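Bench Safety Checklist, Gripper Trials (Bench 2)
Covers the hand-held gripper tools and the arm-mounted Pullby
Revision: March 2020
Checked by: Darcy Mahuika
Countersigned by: Shona Prendergast, with remarks

Mark each line OK, FIX or N/A. "Sort of" is not one of the options, whatever the last sheet said.

SECTION A. BEFORE ANYTHING IS SWITCHED ON

A1. Emergency stop reachable from both the operator's chair and the observer's spot. OK
Comment: Reachable from the observer's spot if the observer has arms like mine. Shona does not. Moved it over by the width of the keyboard.

A2. Arm parked, brakes on, controller in manual. OK

A3. Cables off the floor or under the ramp. FIX
Comment: The ramp covers the cables we had in June. We have bought more cables since.

A4. Backdrop cloth clear of the power strips and not trailing where feet go. OK
Comment: Black cloth on a dim floor is a trip hazard with good manners. Taped it back. Tape is the wide kind; please stop replacing it with the narrow kind.
S.P.: The narrow kind is what stores gives us.

A5. Table steady, no rocking. OK

SECTION B. GRIPPERS

B1. Finger pads seated, no play when wiggled by hand. OK on the hand-held pair, FIX on the Pullby
Comment: The Pullby's left pad has a wobble you can hear. It was at 389 cycles when I noticed and I would like to know how long it had been wobbling before that. Do not run it on ceramic until the pad is replaced.

B2. Mount screws tight, none missing. OK
Comment: All present. Finger-tight is not tight. Use the driver.

B3. Flexible sections free of cracks, splits and old food. OK
Comment: Bend each one by hand and look down in the ridges. The Lollus set failed this on a split near the base and is in the reject drawer with a red tag on it. The red tag means something. It was back on the bench by lunch.

B4. Markers clean, flat and fully stuck down. OK
Comment: A lifted corner is enough to throw the finger width reading, and then we spend a day blaming the Skilari for it. Wipe with a dry cloth. Alcohol takes the print off, as we have established at some cost.

B5. Pinch points. Fingers out of the jaws while triggers are being tested. OK
Comment: Yes, the pads are soft. The teeth on the inner edge are less soft than the brochure makes out. Ask me to show you my thumb.

B6. Maximum grip force within the posted limit. FIX
Comment: Pullby reads 14 newtons over on its middle setting. Its low setting is fine. Its high setting I did not try, being attached to the mug.

SECTION C. CAMERAS AND CONTROLLERS

C1. Lens clean, camera locked in its bracket. OK
Comment: Lock it, then tug it.

C2. Status lights checked on each hand-held unit before recording. OK
Comment: Do this with your eyes. The log says 166 takes were recorded on the Li controller last week, and the Li controller says it was asleep. One of them is mistaken.

C3. Firmware the same on every controller being compared. FIX
Comment: Skilari and Li are on different versions. Any comparison between the two is a comparison of who remembered to update.
S.P.: I remembered.
D.M.: Noted. You updated one of them.

C4. Batteries not swollen, not hot, not charging unattended overnight. OK

SECTION D. TEST OBJECTS

D1. Mugs free of chips and cracks. OK
Comment: Run a finger around the rim before each set. A chipped mug goes in the bin and is not promoted to pencil holder.

D2. Nothing hot, nothing wet, nothing sharp. OK
Comment: Utensils with long handles count as eye hazards when the arm is moving. Glasses on. Hand-held trials too, Darcy. (Written by S.P. on my copy. Left in for fairness.)

D3. Objects placed well in from the table edge. OK

D4. Small parts and packets accounted for at the end of the day. FIX
Comment: We are down 3 packets. The grippers are not under suspicion.

SECTION E. RESULT

Hand-held gripper tools: cleared for use.
Pullby on the arm: not cleared. Replace left pad, bring the grip force down, then repeat B1 and B6 and get a second signature.
Lollus fingers: rejected, staying rejected.
Skilari and Li: cleared for use one at a time. No comparison runs until C3 is fixed.

S.P.: Agree with all of it except the remark about arms.

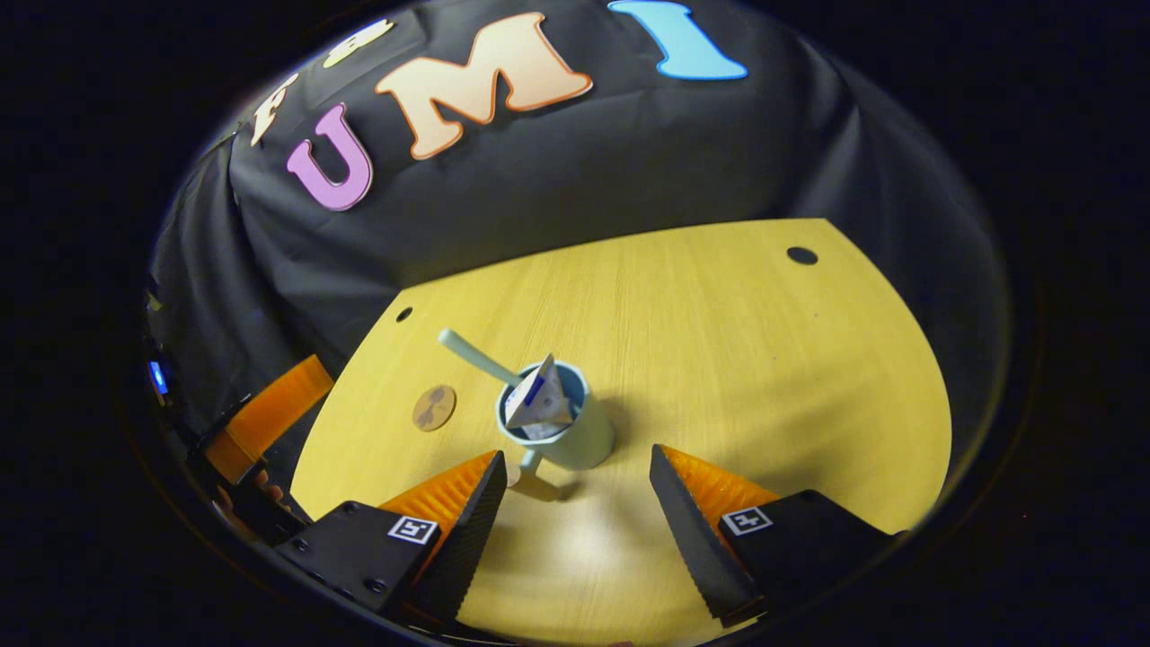

Sections B and D: hand-held fingers open on either side of the mug, a marker on each mount.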